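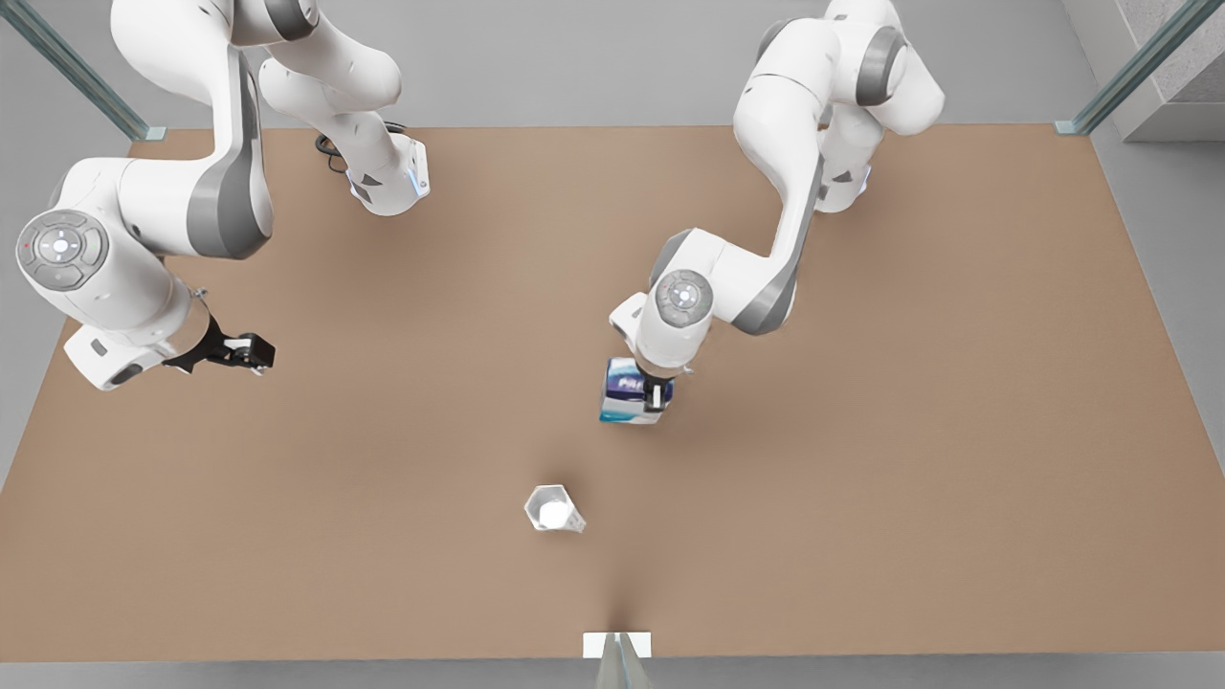

Posted by Elba Orellana on 26 June 2018
Filed under: Continuity Questions

Is the Driris vault scene in Deltine #15 a retcon or not?

I run the character pages for our Deltine wiki and I'm stuck on one paragraph. The current text says Driris was built under the Weltholm foundry by the old Regency, sealed after the Border Purge, and reopened by Captain Ibarra when she stole the key. That was fine until #15, where Ibarra's uncle says the family "never had a key to steal." Half the editors want the page rewritten. I don't buy it. One line from a man who has lied in every issue he's been in doesn't wipe out a two-part story. Am I missing something?

ashcan_pete
You're missing the annual. The flashback there has the vault door already open when Ibarra walks up to it. No key, no lock, she just goes in. I always took the theft as something she told the crew to look tougher.

Elba Orellana
I have the annual in front of me. The door is open, yes, but the flashback starts after she has been inside once. She says "back again" on the same page.

ashcan_pete
She says "back again" to the dog.

mournful_inker
It's a retcon. New writer came on at #12 and hasn't used a single thing from the Weltholm arc since. The Regency went from an army to a bank in the space of three issues. Why would the key survive?

gutterspace
> Why would the key survive?

Because it's on the cover of #14, hanging around her neck? I'm not saying the writer cares, but somebody drew it.

mournful_inker
Cover artists get told "draw her looking mad" and that's it. She also has both eyes on that cover. You can't use covers as evidence, we settled this years ago.

gutterspace
You settled it. I was banned that week.

Tollkeeper71
Can someone explain how the vault is supposed to hold 980 sleepers when the map in the hardcover gives it 144 cells? I've asked this in four threads. If we're going to rewrite the page I'd like that fixed first. My view is that the larger number is Regency propaganda and the wiki should say so.

Elba Orellana
The wiki can't say so because the comic never does. We list both numbers and where each one comes from. Same goes for the key, as far as I'm concerned.

Tollkeeper71
So the page will say nothing.

Elba Orellana
The page will say what's printed.

halftone_hal
I'm with Elba on the key but for a different reason. The uncle says "never had a key to steal." Everyone reads that as "there was no key." Read it again. If the family never had it, then she stole it from someone else, and #6 never says who. The wiki is the only place that says she took it from her family. I checked #5 through #7 last night and the word "family" isn't there.

ashcan_pete
Huh. Where did the wiki get it, then?

halftone_hal
The edit history points to an old fan summary with no source. My guess is that somebody mixed it up with the ring.

mournful_inker
That's a very generous reading for a writer who forgot which eye she lost.

halftone_hal
I don't need the writer to be clever. I need the page to stop claiming things that aren't in the issues.

gutterspace
Doesn't the letters column in #9 say something about this? I sold mine.

Elba Orellana
It does, and it's useless. A reader asks who had the key and the editor answers "keep reading!" I've been keeping reading.

For now I'm cutting "from her family" and adding the uncle's line as a quote with no comment. The retcon tag stays off until there's more than one panel behind it. The trade is due in July and they sometimes fix dialogue in those — if the line changes, we can all fight about it again.

mournful_inker
Putting the tag back on in July, then.

Tollkeeper71
And the cells?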